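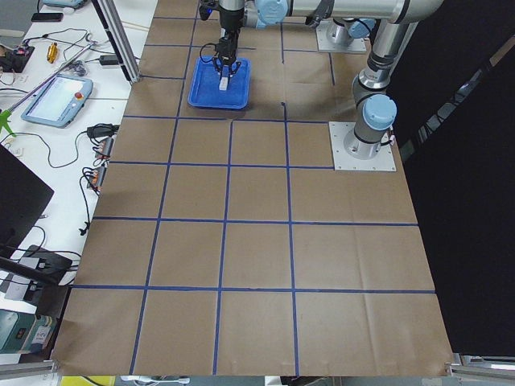 3. Work surface and materials

3.1 Covering

The cover material was brown kraft paper, drawn from the roll along the length of the table and cut with enough spare to fold over the near edge. No adhesive was used between paper and tabletop. Earlier coverings at Skundside had been glued down at the corners, and removing them left residue that showed through the next sheet as a row of low bumps. Loose paper creases more easily, particularly where it drapes over the edge, but a crease of that kind lies outside the placement area and was ignored in the scoring.

The paper was allowed to lie flat overnight before any tape was applied. Tape put down on freshly unrolled paper tends to lift at the ends as the curl relaxes. Asif Baloch laid all of the grids described in this section, which removes one source of variation between coverings and, as we note in 3.4, introduces another.

3.2 Grid

The grid was made of blue tape in straight strips, lengthwise strips first and crosswise strips over them. Strips were run the full length or width of the paper without a join wherever the roll allowed it. Where a join was needed, the second strip overlapped the first by 15 mm. Cells were intended to be square. No ruler guide was fixed to the table; positions were marked in pencil at both edges and the tape was stretched by eye between the marks. The cells that result are square only approximately, and we do not use them as a unit of measurement. They serve as addresses. A position is given by column and row, and where more detail is required, by the nearest side of the cell.

A square drawn in marker was tried on the first covering and abandoned. Marker lines are thinner and do not raise the surface, which is an advantage, but they cannot be corrected, and after several days of use they could not always be told from scuffs. Tape lines remain distinct under the overhead light and can be relaid without changing the paper. The cost is a small step at each line. A block set down across a line tilts by an amount that depends on whether it sits on one layer of tape or on a crossing, where there are two. For this reason block positions were chosen inside cells wherever possible.

Figure 2. Paper and tape grid with the tray in an upper-middle cell and small white cubes on the paper. A dark smudge is present close to the nearer cube.

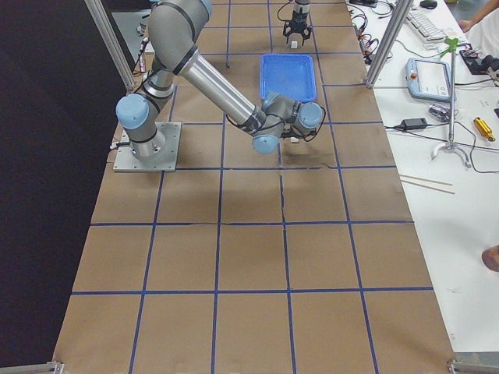
3.3 Tray and blocks

Two kinds of object were used. The tray is blue plastic, rectangular and shallow, with a raised rim. It was chosen over the deeper Drerel bin used in the pilot because the low sides leave the contents visible from the side of the table, and because the rim gives an edge that can be held without touching the floor of the tray. The tray was neither weighted nor taped down. Any displacement of the tray during a placement was therefore recorded together with the displacement of the block.

The blocks are small and white, with studs on the top face. White gives good contrast against both the brown paper and the blue tray. It also shows dirt quickly, and blocks were wiped at the start of each session with a cloth dampened with water. Solvent wipes were avoided, as they softened the tape adhesive at the edges of the strips. A block was considered upright if the studded face was uppermost, and was scored as tipped in every other orientation, including the case in which it leaned against the tray rim without falling.

Start positions for the blocks were drawn from a printed list. The tray was given a start cell and a target cell; when the two coincided the trial was kept, and the tray was lifted and set down again in the same place.

3.4 Wear of the covering

Figure 3. Tray held just above the paper in the second row of cells.
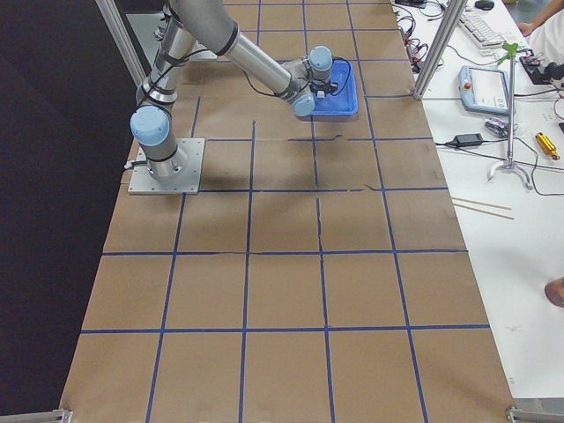
Wear was assessed by cell. At the end of each session Bushra Siddiqui graded every cell as sound, creased, or torn, working from the near end to the far end, and noted any tape line that had shifted or lost contact. Grades were assigned with the tray and blocks removed. Damage was unevenly distributed over the sheet: in Figure 3 the creases and small torn seams are most evident in the middle rows, and some of the grid lines are already slightly uneven, although the layout of about four columns by six rows can still be read without difficulty. A covering in that state was kept in service. It was replaced only when a tear had opened far enough to catch the edge of the tray.

Across all sessions we logged 3676 placements on 7 coverings. Of these, 79 were flagged for contact with a damaged part of the surface, meaning that the block or tray came to rest on a tear, on a lifted strip, or on a crease high enough to tilt it. Flagged placements were retained in the main analysis and are reported separately in Section 5.

Two mechanisms account for most of the damage that was graded as torn. In the first, the tape is stronger than the paper beneath it. When a strip is pulled sideways, the adhesive holds and the upper layer of the paper separates alongside the strip, leaving a seam that follows the line. In the second, a crease forms near a line, is flattened, and forms again in the same place until the fibers give way. The second mechanism is slower. We could not always assign a given seam to one or the other once the tape next to it had moved, and in such cases the log reads "mixed."

Repairs were limited to pressing down lifted tape. A torn seam was not covered with a new strip, as this would have added a line to the grid and an address that did not exist on the other coverings. Since one person laid every grid, the tension in the strips is probably similar throughout, and a different hand might produce a different rate of seams. We did not test this.

Dark marks on the paper were recorded by cell but not graded. They have no measurable height and did not affect how a block sat. They do matter for image-based scoring, where a mark beside a block can be taken for part of its shadow. Scorers were instructed to compare against a view of the bare cell when in doubt.

Figure 4. Tray between two studded white blocks. A torn, creased seam runs between the tray and the block to its right, where the tape line breaks and wanders.

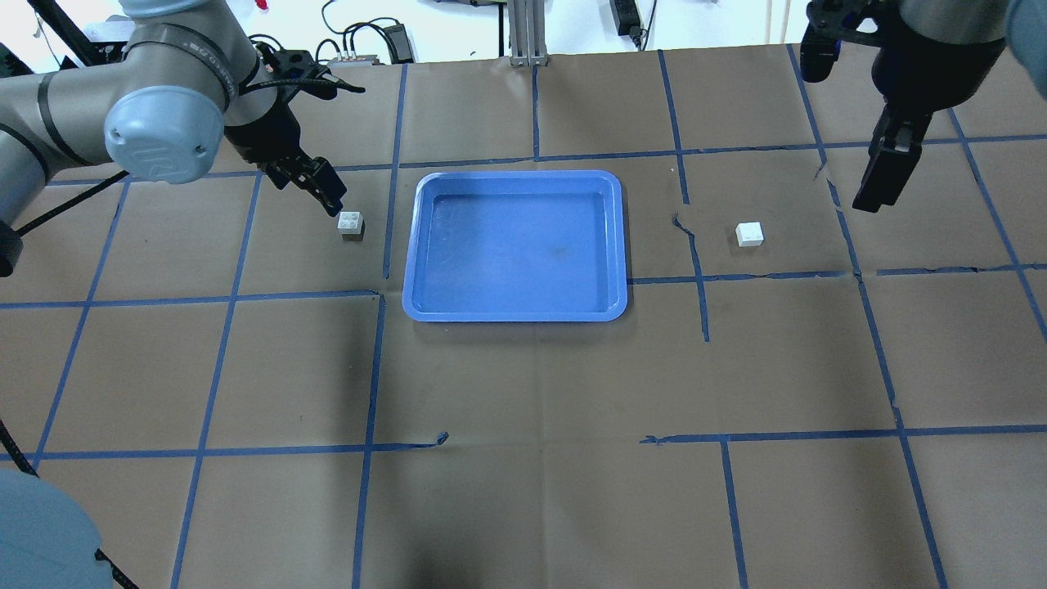
Section last modified: September 27, 2023

3.5 Address assignment on damaged lines

Where a line has wandered, the boundary between neighboring cells is no longer defined by the tape. The block on the right in Figure 4 is not affected, as it lies inside its cell a little way from the seam. The tray is larger than the tolerance of the addressing scheme and reaches over several cells; it is assigned by the cell containing its center, with the side nearest a tape line given as a second entry. On a broken line the center is compared with the original pencil marks at the table edges, and the tape is disregarded.

Faint smudges on the tray floor were left in place between sessions. Cleaning the tray with the Trovent concentrate supplied for the tabletop left a film on which blocks slid farther than on the untreated plastic, and those trials were discarded and repeated with a tray washed in plain water. Unused paper and tape from the same lots are stored in the Mughal annex and are available on request for comparison.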